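Blog > Automation > Workplace

Desk resets at Jongate, seven months in

2021-09-16

The Provik arm went onto our hot-desk floor in February. Its task is narrow: between bookings, return each desk to the standard layout. Mouse on the pad, pens in the holder, papers in the tray. Farside wrote the control software and we maintain the layout files.

A full reset takes 230 seconds. A person is faster, but the people who used to do it now handle bookings and repairs, and two of them edit the layout files. One asked to go back to mornings only and did.

The rest of us changed our habits more than I expected. Staff close their laptops before stepping away. Loose paper goes in the tray, as the arm pauses on anything it can't classify. Over 300 pauses were logged in the first month, mostly sticky notes.
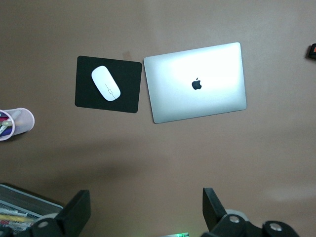 Pauses go to whoever is on shift, and that is the part I would redesign. The alert interrupts other work and gives a desk number with no cause. Version 100 of the layout file adds a cause field. I have asked for a batch option as well.

Comments

deskplant: Does it stop if I put my hand in the way?

Author: Yes. It resumes from the panel only.

mk_ops: We had the same alert problem. Batching helped.

Related posts
Writing a layout file
Shift rosters after February
Cable trays, again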